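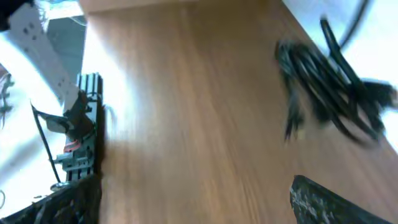

Figure 4. Wrist camera view of the bench, with the black extrusion frame on the left and the coiled cable on the right.

4.2 Keeping the cell running

Most papers give the upkeep of the robot a sentence or two, and I used to write them that way myself. But I spent more of July on cables, finger pads and camera settings than on any model, so this section is long and a bit of a diary.

The cell is the one we call Egan. It has one arm, a two-finger gripper and a small camera at the wrist that sees both fingertips and whatever is between them. Everything in Section 5 was recorded on it. The full log has 2,868 episodes, of which 2,134 made it into the training set, and a good part of the difference comes down to the things I'm about to go through.

Cable handling was the first headache. A cable on a wood-grain top sounds like an easy target (dark thing, light thing, how bad can it be?), but fast wrist moves smear the loops into each other, as you can tell from Figure 4. With the factory exposure setting the camera also blew out the pale background, and then the arm would start its approach late. I fixed the exposure by hand, wrote the value on a piece of tape, and stuck the tape on the controller. I also cut the top wrist speed for the last part of the approach. That slowed each episode down a little and I don't miss the difference at all.

Then there are the fingers. Ours have dark, speckled pads with a rough surface, and they wear. I check them at the start of each session by sending the arm to a parked pose over a clear stretch of the top, fingers wide open, and looking at the wrist view before I look at the pads themselves. If a tip sits in a different spot than it did in the saved reference picture, something has shifted, and I redo the gripper zero before I record anything.
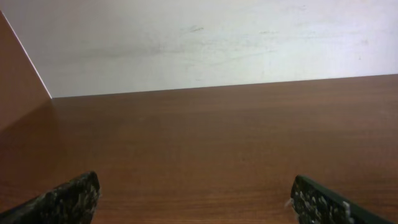 Kolbrún Gunnlaugsson read a draft of this section and wrote back that the parked pose check was fine for the gripper zero but would never catch a camera that had rotated in its mount, and that I should be lining up on a fixed edge as well. She was right! I had been comparing fingertips to fingertips, and both of those live on the wrist along with the camera. We now compare the back edge of the top too, from the same joint angles every time. The first time I ran the new check on old recordings it flagged 331 episodes, all from one stretch after I had swapped the camera screws and (I think) not tightened them enough. Those are all out of the training set.

The check itself is a short script in Cliltar, our logging tool. It moves the arm to the pose, waits for it to settle, grabs a picture and draws the saved edge on top. I decide by eye. Soo-ah Jang wrote an automatic version with a threshold, and it works, but it kept complaining whenever the light changed, so for now it only prints a warning and leaves the decision to me.

The last thing is the loop test, which I run after any work on the gripper. The arm takes hold of a cable, lifts it so that it hangs in a loop, and swings it slowly through 5 poses, including a couple where the wrist is turned well away from the bench. 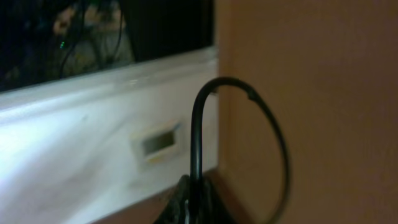 I like this test since a cable is unforgiving about grip force. Too little and it slides down between the pads during the swing, too much and the jacket comes away with a dent in it. I start from the force we used the week before and go down in small steps until it slips, then come back up two steps and save that. It takes less time than making coffee. New pads usually want less force than old ones, and I've learned to run the whole thing again the morning after a pad change, when they have bedded in a bit.

We keep the saved force, the exposure value and the reference picture together in one folder per session, so any episode can be traced back to the state the cell was in. The same folder layout is used on our second cell, Cernby, which has a different gripper and so far a much calmer life. Its maintenance notes are in Appendix B.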